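Putting Up With the Builders: Staying Open Through an Office Refit
Speaker notes, Sang Lương
4 min read

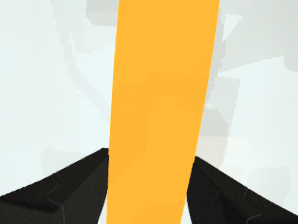
Start with the Bratdale job. Grultier had a lease with years left to run and 155 desks on 2 floors. They looked at moving out during the works and the rent on temporary space killed the idea. So they stayed, and the refit went on around them.

Say early on: this talk is for the client side. Contractors in the room will have heard most of it.

First point, the order of work. Grultier wanted the reception done first so visitors would see something new. We talked them out of it. Every pallet and every skip bag was going to pass through that reception for months. It was done last and it still looks good.

Second point, noise. Agree the noisy hours in writing before the contract is signed. At Bratdale it was drilling before nine and after half past five, nothing in between. The contractor priced for that. If you bring it in later you will pay for it as a variation, and you will pay more.

Pause here. Somebody usually asks about weekend working. Answer: yes, but check what the landlord charges for opening the building. On this job it cost more than the labour.

Third point, one person to ask. Staff were stopping the site foreman in the corridor to ask when their kitchen was coming back. He gave honest guesses and people took them as promises. We put a stop to that in May. All questions went to one desk, and a short note went out at 4 each afternoon saying what was shut the next day. Complaints dropped off quickly after that.

Tell the Londar story if there is time. Short version: they moved the server room cooling on the last day of the quarter. Don't name the manager.

Fourth point, fire routes. They change each time a partition goes up or comes down. Walk the route yourself with the new plan in your hand. Sầm, who supplied the partitions, had to take one bay down again because the door swung the wrong way for the revised exit.

Money. Keep some contingency back until the snagging list is closed. Grultier spent theirs on better carpet with the second floor still to do, and then found the old pipework.

Questions. Leave ten minutes. Spare copies of the daily note are in the blue folder, hand them out at the door.

Shared 2 times · 0 comments
Contact | © Sang Lương | Back to top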